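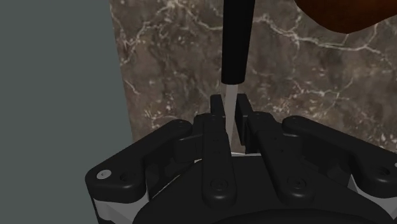 A **kitchen knife** is any knife meant for preparing food, from the big all-purpose blade that does most of the chopping down to the little one used for peeling an apple. Most home kitchens own far more of them than they need, and a good many cooks will tell you, if you give them half a chance, that they reach for the same two every day and leave the rest in the drawer.

## Parts of the knife

The blade has a cutting edge along the bottom and a thicker, blunt side along the top, called the spine. The end is the tip or point, and the back corner near the hand is the heel. Inside the handle is a length of metal called the tang. On a full-tang knife it runs all the way to the end of the handle, while a partial tang stops somewhere along the way and makes for a lighter knife. Some knives also have a bolster, a thick collar of metal where the blade meets the handle, and cooks have been arguing over bolsters for a very long time. People who like them enjoy the weight and the place to rest a finger. People who don't usually bring up sharpening, where a bolster that reaches down to the heel gets in the way of the stone.

## Common types

The **chef's knife** is the workhorse, with a broad blade, most often 8 or 9 inches long, and a curved edge that lets the cook rock it back and forth over a pile of parsley. The **paring knife** is its small companion, and handles all those fiddly jobs done in the hand, like taking the eyes out of potatoes or the tops off strawberries. A **bread knife** has a toothed edge that can saw through a hard crust without flattening the soft part underneath, and it is also surprisingly good on ripe tomatoes. **Boning** and **fillet** knives are narrow, the second one more bendable than the first, and a **cleaver** is heavy and wide (handy for scooping up what has just been chopped, too).

## Steel and handles

Stainless steel is the usual choice for home use, as it puts up with a damp sink and a forgetful owner. Carbon steel takes a very fine edge and is easy to sharpen, but it stains and will rust if it is left wet. With use it turns a cloudy blue-gray, known as a patina, and many owners grow quite fond of it. Ceramic blades stay sharp for a long time and can chip if they are dropped or twisted.

Handles are made of wood, plastic, metal, or layers of resin and cloth. Wooden ones feel lovely in the hand and like a little oil now and then - mineral oil is the standard choice, as cooking oils can turn sticky.

## Care and sharpening

A honing rod straightens an edge that has started to fold over, and it can be used as often as the cook likes. Sharpening is a different job and takes away a bit of metal to make a new edge. On a whetstone, the cook starts with a coarse or medium grit and moves on to a finer one. Up to 2,000 grit is plenty for ordinary kitchen work, though there are people who happily go much higher.

Knives are best washed by hand and dried right away. The dishwasher is hard on both edges and handles, what with the heat, the strong soap, and all that knocking against the forks. Cutting boards of wood or soft plastic are kind to an edge, and glass or stone ones will dull it quickly.

## See also

- Cutting board
- Honing rod
- Whetstone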